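遠隔操作でのデモ収集について、シミュレータ側の作業メモを連投する。対象は仕切り付きの箱とカードを置いた卓上タスク。手先は2指グリッパ、カメラは手首。

**1/**
収集系はFluderik(操作側)とHillari(記録側)の組み合わせ。4月までは操作と記録を同じプロセスで回していたが、描画が重い場面で指令の周期が乱れるので分けた。分けてからは指令の抜けが減った。ゼロではない。

**2/**
今回のデモは85本。操作者はMorena MelisとKekeli Appiahの2名。1本あたりの上限は30秒で、超えたものは自動で打ち切り。打ち切り分も捨てずに別ディレクトリに置いてある。失敗の分類に使う。

**3/**
手で直接アームを動かして教える方式(ダイレクトティーチ)も実機では使っている。力の加減は伝わりやすいが、操作者の腕が画像に入る。画像入力の方策を学習させる場合はこれが効いてしまうので、画像を使うタスクは遠隔操作に寄せた。

**4/**
操作者に渡している手順は短い。

- 開始時はグリッパを全開にする
- 対象の真上で一度止める
- 手首の回転は下降前に済ませる
- 下降中は横方向の入力を入れない
- 迷ったら止まらず、上に戻ってやり直す

**5/**
最後の項目は後から足した。空中で考え込む時間がそのまま記録されると、学習後の方策も同じ場所で止まる。Appiahの初期のデモを混ぜたモデルがまさにこれで、カードの手前で動かなくなった。

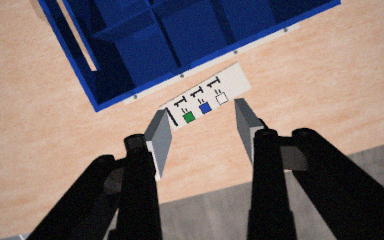
**6/**
手首カメラだと卓上の物は斜めに写ることが多い。操作者は画面の傾きに合わせてスティックを倒したくなるので、入力の座標系をどちらに取るかは先に決めておく必要がある。うちは手先座標系。ベース座標系も試したが、手首を回した後の入力ミスが目立った。

**7/**
薄い物を台から取る動作は、シミュレータの接触計算にかなり左右される。指先が台にめり込んだまま閉じても把持が成立することがある。この種の成功は実機に持っていくと再現しない。めり込み量にしきい値を設けて、超えたデモは成功扱いから外した。

**8/**
しきい値の値は書かない。指先の形状と接触モデルに依存するので、他所の環境に写しても意味がない。決め方だけ書くと、実機で指先を台に軽く当てた状態の高さを測り、それをシミュレータ側の同じ姿勢と突き合わせた。

**9/**
Oddur Bachから「デモを400本に増やせば雑なものが混ざっていても平均されるのでは」と質問があった。回答:偶然のばらつきなら薄まる。操作者の癖は薄まらない。同じ人が同じ癖で増やせば、癖の比率はそのまま残る。

**10/**
増やす前に初期配置を散らすほうを優先する。箱の向き、カードの位置、手先の開始姿勢。乱数の種はデモごとに記録しておく。これを忘れると失敗した配置をもう一度出せない。一度忘れた。

**11/**
再生確認は全数やっている。記録した指令列を同じ初期状態から流し直し、終状態が一致するかを見る。ずれる場合、原因はたいてい記録の時刻が1ステップ後ろにずれていること。画像と指令のどちらを先に書くかを固定したら直った。

**12/**
描画について。画像には粒状のノイズを乗せている。きれいな画像だけで学習させた版は、実機の暗い場所で把持位置が流れた。ノイズの強さはHường Khúcが実カメラの画像を見ながら合わせた。照明の条件はまだ散らし足りない。

**13/**
未解決なのは箱の縁との干渉。指を開いたまま縁の近くに下ろすと、外側のリンクが先に当たりうる。操作者は指先しか見ていない。画面に干渉の警告を出す案があるが、警告を見てから避ける動きまで学習データに入るので保留中。

**14/**
操作画面の設定ファイルと手順書は、Bindesbergの共有リポジトリに置いた。手先座標系の符号が旧版と逆なので、古い設定を使い回している人は回転軸だけ先に確認してほしい。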